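Visit report: Trundia demonstration rooms, February

Purpose of visit: to establish costs and lead times for the data collection equipment in next year's bid. Present for Trundia were Raluca Husar (applications) and Oddur Kvaran (sales). Wulan Lubis and I attended for Postlow.

We arrived shortly after nine and were taken straight through to the working area. Trundia sells hand-held grippers in pairs, used by an operator to record handling tasks before any arm is bought. This order of spending suits us. Our draft budget had put the arms first, and Wulan has argued since the autumn that they should move to the second year.

The hardware is grey plastic, with a cube of printed markers at the base of each unit for position tracking. Husar said the fingers are treated as consumables and should be budgeted that way. Replacement sets are £29 each. She advised against printing our own until we have a baseline from the supplied parts, as small differences in the tip affect the recordings.

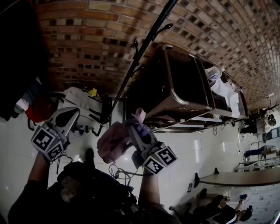
Cloth is the task group of most interest to us, and also the slowest to collect. Husar's planning figure is 110 usable recordings per operator per shift on soft items, falling sharply if the operator also has to reset the work. We had assumed one person per station. The revised plan should allow for a second person shared between two stations, and this will be the largest single change to the staffing line.

Cabling needs more thought than we had given it. The cabled version is the cheaper of the two and Kvaran recommends it for a first purchase. Wulan asked for the cable lengths in writing, together with the strain relief arrangement at the gripper end. Spare cables are not included in the kit price.

Kvaran quoted £996 for the annual software licence, per station, with updates. Storage is not covered. The Gellireck quotation we already hold includes storage but has a longer delivery time, so the two cannot be compared line by line without some reworking.

Floor space: our room at Postlow will take two stations with a clear walkway. A third would block the store cupboard.

Actions
Wulan to request the written quotation and cable details.
Baldur Skov to confirm socket positions and network points in our room.
I will move the arms to year two and reissue the budget sheet.

Outstanding: warranty terms on the grippers, and whether training is charged by the day or by the head.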